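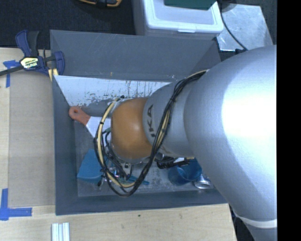
A large gray bin on a light wooden tabletop, with scratches on its upper wall and a worn floor.

Search this site Enter keyword Go

The Working Life of a Gray Bin

By Loan Lưu
August

The stockroom at Besgate holds 100 gray bins, and Bent Lauritsen can tell you which ones he would throw out. He would throw out 2. The rest are scratched, stained and chipped, and he plans to keep them until they crack.

Besgate sells refurbished household hardware from a brick building put up in 1894. Hinges, latches, drawer pulls, faucet parts and lamp fittings come in mixed together, often straight from a house clearance. Everything gets tipped into a bin, set on a table and sorted by hand before it goes near a shelf.

Lauritsen has worked there for 14 years. When he started, the parts came in cardboard boxes, and the bottoms gave out. Wooden crates came next. They lasted, but small screws worked into the corners and stayed there. The first gray bins were bought secondhand from a bakery that was closing.

"They were already beat up," he says. "I figured we'd use them for a year."

The sloping sides are what the sorters like. A hand goes in at an angle and comes out the same way, and a bin with straight walls scrapes the knuckles. Sloping sides also mean empty bins can be nested, which frees up most of a wall in the slow months. The drawback is a smaller floor than the rim suggests, and new people tend to overfill.

Tâm Hà sorts in the mornings. She likes a single layer of parts with some floor showing between them. Once pieces start to lie on top of each other, she says, she ends up moving the same hinge four or five times. Her method is to take out the biggest pieces first, then anything with a sharp edge, then work from the left wall to the right. Diễm Đinh has the next table and goes by metal, brass before steel. They have compared times and there is not much in it.

Gray was an accident of the bakery sale, but it suits the work. Brass and copper stand out well against it. Steel is harder. On a scuffed floor a small steel washer can be missed entirely, and Hà runs her palm over the bottom of each bin before she calls it empty. Besgate tried white bins from a supplier called Maltenico. Parts were easy to find in them for the first month, and after that every mark looked like a part.

Scratches are mostly cosmetic. Chips matter more, particularly along a lower edge where grit collects and holds water after washing. Xuân Ung, who looks after the stockroom, washes the bins with dish soap and a stiff nylon brush, rinses them and stands them upside down on a slatted rack overnight. She doesn't use wire brushes or scouring powder. Both leave grooves, and the grooves fill with oil.

For anyone sorting at home, her advice is short. Buy one bin bigger than you think you need and several small ones to sort into. Put the big one on a table at hip height. A soft wood top is quieter than metal, and an old towel underneath stops it sliding. Lift with both hands under the rim, and check the rim for splits first.

Labels are a sore point. Paper ones come off in the wash and tape leaves glue behind. Ung now writes on a tag and hooks it over the rim, which works until somebody borrows the tag. In June a bin of cabinet latches sat under "lamp parts" for three weeks.

The 2 bins Lauritsen wants gone have cracks at the corners. They are on the bottom shelf by the back door, full of rags.

Related
Sorting a Jar of Mixed Screws
Kadenex Shelving, One Year In
What to Do With Old Brass Latches
The Lý Family's Workbench
Cleaning Faucet Parts Without Scratching Them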